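Chapter 6
Showing the Robot What You Mean

Birsen Kocabaş and Svyatoslav Dovhaniuk

What this chapter covers
Guiding the arm by hand
Driving it from a distance
What a demonstration leaves out
Deciding when you have enough

The sales pitch for teaching by demonstration is short. You do the job, the robot watches or is carried along, and afterward it does the job too. Readers who worked through Chapter 5 will already suspect that the word "afterward" is hiding a lot of labor.

Take the task we use through most of this chapter: put a soda bottle upright on a tray. A child can do it without being told where to grip. Ask the same child to do it through a pair of joysticks, or by pushing a heavy arm around by its elbow, and you get something slower and stranger. That slow, strange motion is what goes into the training set. Whether it deserves to be called a demonstration of human skill is a fair question, and we will return to it in Section 6.4.

6.1 Two views of one task

A learner never gets the task itself. It gets joint readings and whatever the cameras pick up, and the cameras disagree about what matters. A view from the wrist is excellent for the last inch of a grasp and poor for nearly everything else. A fixed view shows the layout but may miss the very contact you care about. Compare how much of the bottle on the tray each one gives you, and which of them tells you that a second bottle is lying on the table. 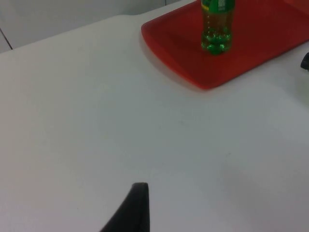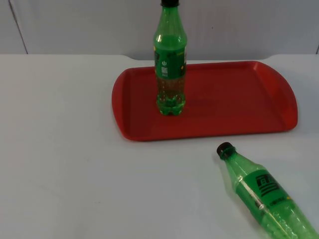
Figures 6.1 and 6.2. Wrist view, then fixed view, of the bottle-and-tray task.

6.2 Guiding by hand

In hand guiding, also called kinesthetic teaching, the motors are set to give way and the teacher moves the arm directly. It is cheap, and beginners pick it up fast. It also puts the teacher's hands and sleeves in front of the cameras, where they will not be when the robot works alone. Some labs get around this by replaying the recorded motion with the teacher out of the way - a sensible fix, provided every object goes back exactly where it started.

6.3 Driving from a distance

Remote control, or teleoperation, keeps the teacher out of view but takes away touch. In a September trial at Horkdale, Abelardo Cabral recorded 211 demonstrations by remote control and threw out 70 of them. Most of the rejects had ended with the bottle standing up. He dropped them for long pauses in midair, where he had been thinking and the arm had been doing nothing. A learner copies pauses as faithfully as anything else.

Before reading on, write down what you would count as a bad demonstration of this task. Keep the list. You will need it for Exercise 6.3.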